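Making Peace With a Small Kitchen Counter: The Toaster, the Toaster Oven and the Cutting Board

23/10/2019
Posted by the Milstead Kitchen Notebook
12 min read

I have been meaning to write up our breakfast counter ever since September, when I finally got tired of moving the cutting board every single morning to make a piece of toast, and then moving it back again to slice an orange, and then (of course) finding crumbs stuck to the underside of it. If your kitchen has one good stretch of counter and everything you own seems to want to live on it, then you and I have the same problem, and I hope some of this will save you a little bother.

I'm not going to tell you to put the toaster away in a cabinet. I tried that when we lived in the apartment in Herkby and it lasted one week. A toaster that gets used every day belongs out on the counter, and the same goes for the cutting board, and once you accept that, the rest gets a good deal easier. What you can do is give each thing a proper spot, keep the spots clean, and make sure nothing is sitting where it could get scorched.

Start with the two hot things

If you have both a toaster and a toaster oven, as we do, begin with those, and don't even think about the jars yet. Unplug them both, let them cool all the way down, and carry them to the table. Wipe the counter underneath. You'll find things. I found a birthday candle and what I believe was once a raisin.

Before anything goes back, look at the sides and the back of the toaster oven and find the vents. That's where the warm air comes out, and the manual will tell you how much room it wants on each side. Please look it up and follow it, even if it means giving up a few inches you had plans for. My old manual was long gone, so I went and found it on the maker's website, and I've taped a copy inside the cabinet door so that the next person doesn't have to go looking.

The toaster can go beside it if there's room for both to breathe, but I like to leave enough of a gap that I can get my whole hand and a dishcloth down in there. If your hand doesn't fit, the crumbs will win. Keep the cords along the back, well away from the sink and never draped over the top of anything that heats up.

One more thing about toasters in general. The slots point straight up, so whatever is above them gets the heat. Ours used to sit right under an upper cabinet, and the paint on the bottom of that cabinet went yellow over the years (the landlord was very nice about it). Pull the toaster out toward you when you use it, and don't hang a dish towel or a paper towel holder over it, and keep curtains far, far away.

The board goes flat behind the toaster

I know people like to stand their boards up against the wall, and it does look pretty, but I'm always knocking mine over. A flat board behind or beside the toaster gives you a place to butter, a place to slice fruit and a landing spot for hot toast, and you'll use it three times as much when you don't have to go and get it. The grooved kind is best for this job — the groove catches the juice from an orange and a fair share of the crumbs too.
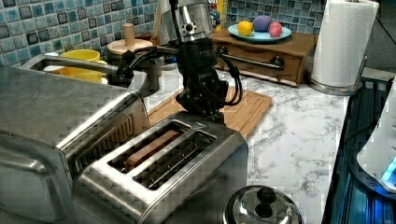
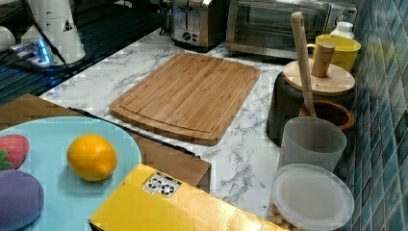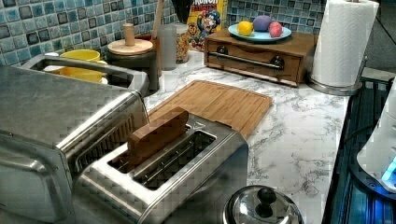
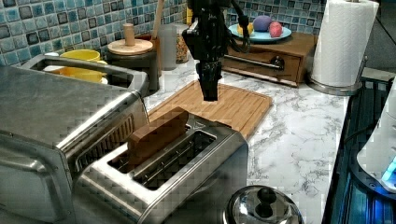
Looking after a bamboo board that never leaves the counter

The one trouble with a board that stays flat all the time is that the bottom doesn't get any air. Bamboo doesn't care for sitting in a puddle, and stone or marble-look counters hold a little film of water longer than you'd think. So here's my routine, and it takes less time to do than to read.

1. Wash the board by hand with warm soapy water, both faces, even if you only used the one. Run a soft brush along the groove.

2. Rinse it and dry it with a towel right away.

3. Stand it on its edge while you have your coffee. By the time the cup is empty the board is dry enough to lie down again.

4. Turn it over when you put it back, if it has two good sides. If it only has a groove on one side, keep that side up but prop it a little longer.

5. Once a month, rub in food-grade mineral oil and leave it overnight. I buy the 12 ounce bottle and it lasts me nearly forever. Don't use olive oil or anything else from the pantry, as it will turn sticky and then start to smell like old crayons.

For stains, lay half a lemon on some coarse salt and scrub along the grain, then rinse. It works nicely on berry juice and not very well on turmeric, in my experience. And never put bamboo through the dishwasher! I did it once with a board I'd had for years, and it split right down a seam.

Cleaning the toaster without making it worse

I'll admit that I used to turn the toaster upside down over the sink and shake it, and I'd call it done. Most of the crumbs went in the sink and the rest went into the works. These days I do it properly, usually while something else is in the oven and I'm stuck in the kitchen anyhow.

Unplug it first and let it cool. Slide out the crumb tray, if yours has one, and empty it into the trash (or out on the step for the birds, if you have birds). Wash the tray in the sink and dry it completely. Then take a clean, dry pastry brush and work gently down through the slots, sweeping crumbs toward the bottom. Go easy around the wires, as they bend. Never push a knife or a fork down in there, and don't use water or spray cleaner inside.

For the shiny outside, I use a damp microfiber cloth with one small drop of dish soap, then a second cloth that's only damp, then a dry one. Follow the direction of the brushing in the metal, if you can see one. Fingerprints come back within the hour in my house, so I don't chase them every day. If there are water spots, a little white vinegar on the cloth takes them off. The toaster oven gets the same treatment, and its crumb tray needs emptying more often than the toaster's does, especially if you melt cheese in it.

What if the bread gets stuck? Unplug it, wait, then turn it over gently and coax the slice out with your fingers or a pair of wooden tongs. If the bread is too thick for the slot in the first place, send it to the toaster oven instead. The big round loaves from the Kurkumley bakery are delicious, but they were never meant for a two-slot toaster, and I've stopped trying.

Jars, canisters and the cereal question

The back of the counter, right up against the wall, is the best place for the things you reach for in the morning but don't need to work around. A canister with a wooden lid, a utensil holder, a couple of glass jars — these can all go in one row. Put the tallest toward the back or at the end, and keep wooden lids out of the splash zone by the faucet, or at least wipe them down when you do the dishes.

Cereal in a clear jar stays crisp longer than cereal in an open box, as long as the lid seals well. I cut the name and the date off the box top and drop it in with the jar, so nobody has to guess. If your family prefers the box, then roll the inner bag down tight and clip it. Just keep the cardboard well away from the toaster, please.

A bread box with a drawer is worth the room it takes up, I think. Ours came from a Chung kitchen shop that was closing, and I carried it home on the bus. Wipe out the crumbs every week, leave it open to air for an hour, and don't put warm bread inside or you'll be growing things. The flat top is a handy place for a plate of fruit, up out of the way of the knife work.

A quick word on the mosaic behind it all

Little square tiles are lovely to look at and they do have an awful lot of grout. Butter spatters higher than you'd believe. I keep an old toothbrush under the sink and scrub one small patch with baking soda and water while the kettle boils, then wipe it with a clean cloth. Next time I do the patch beside it. When I get to the end of the wall I start over by the sink.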